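Ticket 461: arm stalls over top drawer in the sim kitchen, gripper won't go down
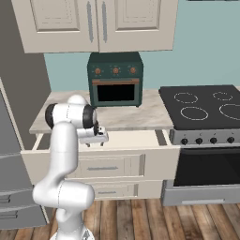 Vira Antoniuk

Status: closed, with one leftover (see the bottom)
Cell: Droddale kitchen, simulated twin
Opened: July 2025

Okay, so I'm writing this one up properly because Yuto and I both lost the better part of a day to it and I'd love for the next person to lose ten minutes instead. The cell is the Droddale kitchen, the layout with the toaster oven on the marble counter and the range in the corner. The arm stands on the floor in front of the drawers, and the job is the put-away one: top drawer open, reach over, fingers down inside, let go.

What it was doing: the approach was lovely. Wrist up near counter height, fingers pointing down just above the drawer rim, exactly where the still has them. And then it sat there. No error, no collision flag, no joint limit warning, just the planner chewing away until the timeout and then a polite retract to home. Every run, same spot.

First guess was the drawer itself. Kazue had swapped the cabinet mesh in April for the one with the raised panel moulding, and I figured the collision shape had come in as one solid lump, so that an open drawer looked hollow to us and like a brick to the planner. Perfect theory! I was very pleased with it. I turned on the collision overlay and the drawer had five nice clean slabs, four sides and a floor, with plenty of air in the middle. So, no. (Sorry, Kazue. I'd already messaged you about it by then.)

Second guess was the counter edge. The upright link travels pretty near it when the wrist comes over, and we keep a padding value around anything fixed. I dropped the padding to nothing for one run, just to see. Same stall, same timeout. Put it back where it was. Please do put it back if you try this, as the real cell reads from the same file and a marble counter isn't forgiving.

Third, I went through the log line by line with a coffee, which I should have done first. Line 1,171 had this:

grasp_frame: parent=flange, source=cached

Cached! Mitsuko moved the sensor housing on the flange a while back and re-exported the arm description, and the tool frame moved with it in the new file. The planner was still holding the old frame from its cache. So as far as it was concerned the fingertips were lower than they really were, the goal put them through the drawer floor, and it kept hunting for a pose that didn't exist. It never called that a collision because the goal check runs before the path check, and a failed goal check only says "retrying" at debug level. I have feelings about that.

What fixed it, in order:

1. Stop the planner service. Pausing the sim doesn't count - the cache survives a pause.
2. Delete the cached kinematics folder under the cell name. Leave the one called shared alone.
3. Reload the arm description from Mitsuko's export and check that the log says source=file.
4. Home the arm, open the top drawer, and run the approach only. Look at the tool frame marker. It should sit right between the two fingertips.
5. Run the full put-away.

After that it went down into the drawer first try, let go, came back up and homed. I left it looping over lunch and it got through 613 cycles without a stall, so I'm calling that fixed.

Comments

Yuto Sakai: Confirmed on my machine. I had the same cached line and didn't spot it either. One thing to add to step 2: if you've got two sessions open, the second one writes the old cache back out when you close it. Ask me how I know.

Vira Antoniuk: Oh no. Okay, adding that. Close every session first, everybody.

Dirceu Bittencourt: Does this affect the second and third drawers as well? The Koster people want those next.

Vira Antoniuk: Same tool frame, so they'd have been off by the same amount. I've only rerun the top one though. The bottom drawer is a much longer reach down and I'd want to watch the elbow on that before I promise anything.

Mitsuko Kudo: My fault for not bumping the version number on the export. If the version changes, the cache gets thrown out by itself. I've bumped it now and put a note in the export script.

Vira Antoniuk: Not your fault, but thank you! The note is great.

Kazue Okabe: So the drawer was fine.

Vira Antoniuk: The drawer was fine.

Leftover: the "retrying" message needs to come up to warning level, with the goal pose printed beside it. I've opened a separate ticket for that and assigned it to myself. Lower drawers are with Dirceu to schedule.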